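Visit report: Stoltonach suture and fibre works, August

Site visits
Filed by Dilruba Roy

The Stoltonach works opened its doors to trade visitors for two sessions in August. I attended the morning session, which started at 8 am and ran until a little after one. Visitors were split at the gate into a wet side group and a dry side group, and I was placed with the dry side. Anything below on the dye house is second-hand, from the briefing sheet and from conversation at lunch.

Access and parking

The works sits on the flat land below the old rail siding. The signposted entrance on the river road is for trucks only and the gate there was locked. Visitors should carry on to the second turn, past the substation. Parking is gravel and drains poorly. Closed shoes and long trousers are compulsory, and hair nets, coats and overshoes are issued inside. Phones go in a locker before the clean area. The notes that follow were made with pencil and paper, and the machine settings are as read from panels or as given by the guides.

Background

The site began as a silk throwing mill and moved into braided sutures when the apparel trade fell away. Silk and polyester braid remain the bulk of the output. Absorbable monofilament is bought in as extruded line from Bristetti and is only annealed, cut, attached and packed here. The company makes no secret of this and the cartons of incoming line were stacked in plain view in the receiving bay.

Incoming fibre

Raw silk arrives in skeins and is held in a conditioning room before winding. The room is kept at 21 degrees and 65 per cent relative humidity, with a chart recorder on the wall and a second logger on the racking. I asked which of the two was the record of authority. It is the logger. The chart recorder is kept because the winders like to look at it.

Skeins are soaked in the wet side to remove the gum, then rinsed, spun out and dried on poles. The degree of gum removal is checked by mass loss on a sample from each lot. The briefing sheet gives the acceptance band but not the sampling plan, and our guide did not have it to hand.

Winding and braiding

The winding room has one long aisle with frames on both sides. Yarn is transferred from skein to bobbin under light tension, with a slub catcher ahead of the traverse. Knots are not permitted in anything bound for braiding, so a break means the bobbin is closed off short and labelled. Short bobbins are used for setting up.

Braiding is done next door. There are 46 braiders, most of them built by Villanueva and rebuilt at least once on site. The older machines have been fitted with electronic stop motions but keep their original horn gears. Hearing protection is needed from the door onward. The guide used a slate to answer questions, and it worked better than the radio headsets I have been handed at other plants.

The point of most interest to me was pick density. On the finer sizes the count is set by change gears and confirmed under a glass against a steel rule. On the larger sizes it is read by an optical head and logged. The two methods are compared monthly. I was shown the comparison sheet for one machine, and the readings agreed to within one pick over the length of the rule. The optical head read high each time. The fitter puts this down to the angle of the lamp and has asked for a new bracket.

Carrier springs are changed on hours run. I had expected them to be changed on measured tension, as we do, and said so. The reply was that checking tension on every carrier took longer than changing the springs, and springs are cheap. I have no figures to argue against that, but it would be worth costing at our end.

Stretching and coating

Braid is hot stretched between godets to take out slack in the structure and bring the diameter into range. Diameter is measured on a dead-weight gauge with a flat foot, three readings per sample, with the braid turned between readings. The coating line follows. Silk gets wax and polyester gets a silicone finish, applied by dip and wiped through felt. The felts are the weak point. They load up over a shift and the pick-up creeps, and the operator swaps them at meal breaks whether or not the weight check calls for it.

The oven on line two was down for a fan bearing during our visit, so we saw line one only. Exhaust is ducted to the roof and I noticed very little smell in the room.

Needle attachment

Attachment is done by hand under bench magnifiers, 70 stations in four rows, most of them occupied. Needles come drilled from Rolemia. The end of the strand is stiffened, trimmed on the bias, entered in the drilled hole and swaged in a split die. Each operator pulls the first piece of every lot on a bench tester and signs for it. After that the pull test is by sample.

Lighting has been changed in this room to a cooler colour and the operators have been allowed to dim their own station. Chair heights are adjustable but the footrests are fixed, and I saw several people sitting with their feet on cartons. A minor matter, but I noted it since we are about to order benches of the same pattern.

Rejects go into a red tub with the strand cut through so that they cannot be mixed back in. Scrap needles are counted out against the lot card. This is slow work and takes up the last part of each shift.

Handling and knot trials

The finished strand goes to a small test room off the main corridor, where straight pull, knot pull and surface drag are measured. Knot pull is done with a single throw around soft tubing, to the usual pharmacopoeia method. Drag is done on a twisted pair, and the trace is kept with the lot file.

Beside the bench work the room has a display on handling, put up for visitors and new staff. It covers memory in the strand, how far a braid will lie down after it leaves the pack, and tear-out in soft material. Most of it is charts. The tear-out section deals with bite depth and spacing along a cut, and the text makes the fair point that a strand can pass every tensile test and still be a nuisance to tie.

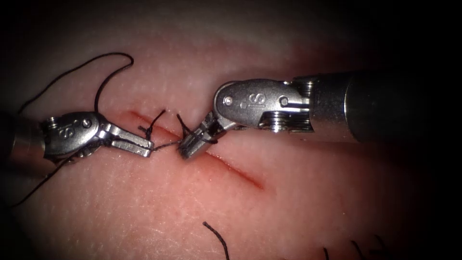
Synthetic tissue pad with a thin incision, instruments on either side.

The pads used for the works' own tear-out trials are bought in sheets and cut down. Batch variation in the pads is a known problem. Each new sheet is run against a retained reference strand, and results are reported as a ratio to that reference. Sheets are stored flat, wrapped and away from the window, and are discarded after eight weeks. I asked whether the age limit came from data. It came from the supplier.

Packing and sterilising

Strands are wound on card or on a moulded oval track. The moulded track costs more and leaves less memory in monofilament, so it is used for that product only. Packs are sealed in foil or peel pouch, and seal width is checked with a printed gauge at the start of each reel. Dye leak tests are done on samples from each sealer, morning and afternoon.

Sterilising is contracted out. Loads leave on pallets with indicators placed by drawing, and return to a quarantine cage until the paperwork is cleared. The cage was close to full. The guide said that this is normal for August, when the contractor takes its maintenance shutdown.

Questions at the close

The closing session was short. Most questions were on lead times, which were answered politely and without numbers. One visitor asked about a move to coated polyester in the finer sizes at present made in silk. Trial lots exist, and the holdup is in the coating, where pick-up is hard to control at low diameters. On water, the wet side now reuses its final rinse as first rinse for the next lot.

Items to follow up

Request the sampling plan for gum removal.
Cost carrier spring replacement by hours against tension checks.
Ask for a drawing of the revised lamp bracket when it is fitted.
Review footrests before the bench order is placed.
Obtain the reference strand procedure for pad trials. The test room has agreed to send it.

Lunch was sandwiches in the canteen. The wet side group came back late and I had only a few minutes with them, but their account of the drying poles suggests a separate visit would be justified. Bring spare socks if rain is forecast, as the path to the dye house crosses the yard.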